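About Osesen House

Who We Are

Osesen House is a residential adult school offering short courses in language, bookkeeping and household trades. The school was established by Frøydis Amundsen in the former offices of the Dolier shipping company, and it has remained in the same building on Cárdenas Street ever since. Students come to us from the surrounding district and from abroad. Many are returning to study after a long absence, and the school's timetable and admissions process are arranged with them in mind.

The school enrolls 317 students in the current year. Of these, 50 live in the residence on the upper floors, and the remainder attend by day or in the evening.

Our Courses

Instruction is given in three departments. The Department of Languages offers classes from beginner level through to preparation for professional examinations. The Department of Commerce teaches bookkeeping, office correspondence and the basic law of small businesses. The Department of Household Trades covers upholstery, garment repair and catering.

Each course lasts one term. A student who completes 3 terms in the same department may apply for the Osesen Certificate, awarded on the recommendation of the head of department after a review of the student's work. Certificates are presented in June.

Leadership

Raimonds Sakalauskas is Principal of the school and teaches commercial law in the spring term. Maja Stępień heads the Department of Languages and oversees placement interviews. Bronisława Pawlak heads the Department of Commerce. Pantelis Raptis heads the Department of Household Trades and is also responsible for the dining room — a post he held for several years before joining the teaching staff.

The Library

The Grernura Reading Room, on the ground floor, is open to all enrolled students and to former students holding a reader's card. The collection is strongest in dictionaries, trade manuals and the history of the port. A bequest from the Amundsen family added 500 volumes, most of them in Norwegian and German, and cataloging of these is still under way. Books from the bequest may be consulted at the desk but are not lent.

Life in the Residence

Resident students have single or shared rooms and take their evening meal together. Quiet hours begin at 10 p.m. Residents share in the daily upkeep of the house, including the clearing of tables and the washing of dishes, under a rota posted outside the dining room. Day students may join the evening meal on Friday if they give their names at the front office by noon.

Admissions

Applications are accepted throughout the year. There is no entrance examination, although language students are asked to attend a placement interview before the start of term. Reduced fees are available — applicants should request the separate form when they first write to the school. Applicants seeking a place in the residence should state this on the main form, as rooms are assigned in the order in which requests are received.
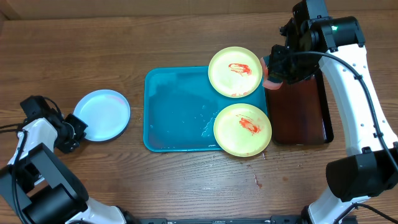
Visitors are received at the front office on Cárdenas Street during school hours. Those wishing to observe a class should write to the head of the relevant department beforehand.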